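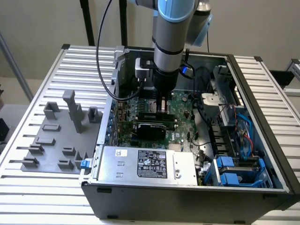 Crisanto Castillo had been wrapping hands for 26 years, and he still talked to them while he did it, as if the hands might have opinions of their own.

"Open up for me, good, spread the fingers, there we go," he said, and Jui-lin Wan, who had a fight in less than an hour and a stomach full of nothing but rice and half a banana, spread her fingers and looked at the wall over his shoulder. Someone had taped up a poster there from a wrestling show in Fukbridge, back in July, and the corners had begun to curl.

She had lost the last one, in Skereden, and she'd lost it badly, caught in an armbar with 51 seconds left when all she'd had to do was stay off the floor. She had gone over those seconds so often (in the shower, on the bus, once in the middle of her cousin's wedding, during the vows, poor thing) that they felt longer than the rest of the fight put together.

"You're back in Skereden again," Crisanto said, tearing the tape with his teeth.

"I'm not."

"Your hand went stiff. Your hand's in Skereden. Bring it home, please, I have to wrap it."

She laughed, which hurt a little, and he patted her knuckles and went on winding, between the fingers and around the wrist and back again, the way he had done it when she was a skinny girl coming in to the Mercado gym after school with her homework still in the bag.

Down the hall the crowd made a big, rolling noise, and then a bell, and then a different sort of noise. Somebody's night was over early. Crisanto tilted his head to listen, the way other men listen for rain.

"What if she takes me down?" Jui-lin asked.

"Then you'll be down, and you'll get up. You got up plenty this winter. I was there, my knees were there, they remember every time."

He pressed the last bit of tape flat with his thumb and held on to the hand a moment longer than he needed to. A boy with a headset put his face around the door and said they had three minutes.

"Make a fist," said Crisanto.

She made one.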